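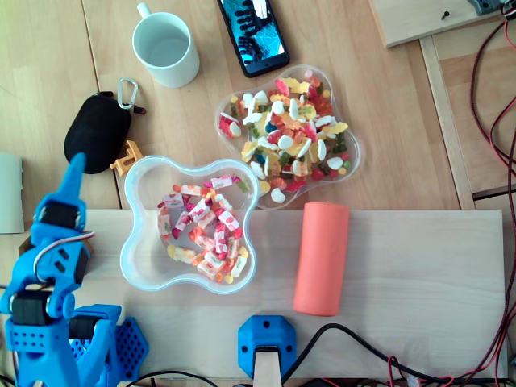

August, evening – the sweets again

Stelios and I kept at the comparison until the light went, bless him. My idea is still that the arm learns better if we alter where each sweet lies between demonstrations, and Prodromos still thinks I'm fussing. We gave it 30 tries trained the old way, then 30 trained mine – 17 picked up against 21. A small gain, I know, but I was so pleased I rang Urko straight away and kept him far too long.
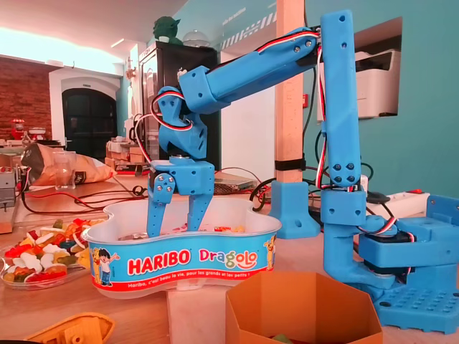

Fingers down in the Dragolo tub, only a few gummies at the bottom.

Tomorrow, the wrapped ones.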